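Chapter 6
Who Owns the Sky? Overflight, Transit and the Right to Say No

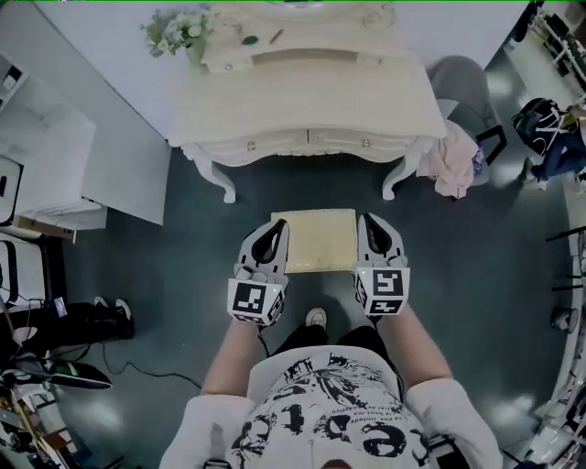
Look up on a clear Tuesday morning and you might spot a contrail crossing from one horizon to the other. The aircraft making it could be registered in one country, leased from a second and full of passengers who will never set foot in the third, the one directly underneath. Somebody had to agree to that flight, and the story of how they did is one of the great untold stories of international law!

We'll begin with a dispute between two neighbours, Stusham and Gokunton, our companions for the whole chapter. Stusham is landlocked. Its flag carrier, Yule, has 41 weekly departures, and every one of them must cross Gokunton to reach the coast. For years the arrangement ran on a short exchange of letters and a modest navigation fee. Then Gokunton's transport minister, Euan Aitken, announced a new charge of up to $500 per crossing, and Yule's planners pulled out their maps. The detour through Oronitz added 228 kilometres to each trip.

Could Gokunton do that? Did Stusham have any right to object? You may already have a gut feeling about the answer. Write it down before reading on, and come back to it at the end of section 6.4 (plenty of students change their minds, and a few change them back again).

The starting point is the Chicago Convention of 1944. Article 1 recognises that every state has complete and exclusive sovereignty over the airspace above its territory. That's a remarkably strong statement. Ships enjoy a right of innocent passage through another state's territorial sea, but aircraft have no equivalent, and scheduled international services need permission. The rest of the chapter grows out of that difference.

Section 6.1 looks at the "freedoms of the air", starting with the first: the privilege of flying across a country without landing.

Key terms: sovereignty, overflight, technical stop, cabotage, bilateral agreement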